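Washing and drying woven baskets

Natural fiber baskets (willow, rattan, seagrass, water hyacinth) collect dust in the weave and lose strength when they dry out. Cleaning takes little time. Drying takes most of a day and is where the damage is usually done.

Empty the basket and remove any fabric liner. Vacuum inside and out with the brush attachment on low suction, following the direction of the weave. A dry paintbrush reaches the corners and the underside of the rim.

Mix 1,000 ml of lukewarm water with 6 ml of plain dish soap. Wring a cotton cloth until it no longer drips and wipe one side at a time. Go over the same side with a second cloth and clean water before moving on. Do not soak seagrass or paper cord. Willow tolerates a short rinse under the tap. 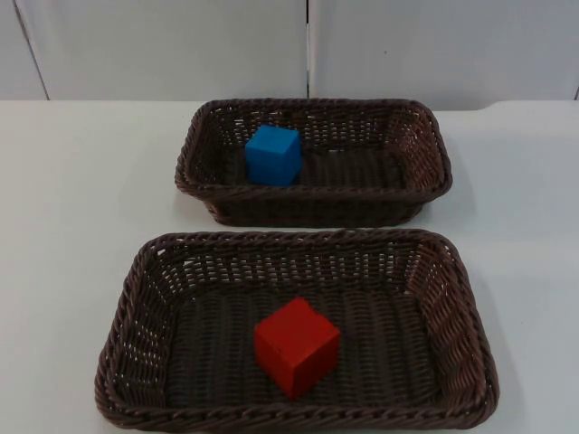
Dry in moving air, away from radiators and direct sun. Rectangular baskets tend to pull out of square at this stage. Square up the corners by hand while the fibers are damp and turn the basket upside down after the first few hours.

For mildew, mix 200 ml of white vinegar with 200 ml of water, dab it on with a cloth, and leave it for 6 minutes before wiping. Test on the base first. Dyed fibers may bleed.

Loose ends can be tucked back with a blunt needle once damp. Trim broken stakes flush with side cutters. Painted or lacquered baskets need only the vacuum and a barely damp cloth.

Thongchai Boonchu
Updated May 6, 2022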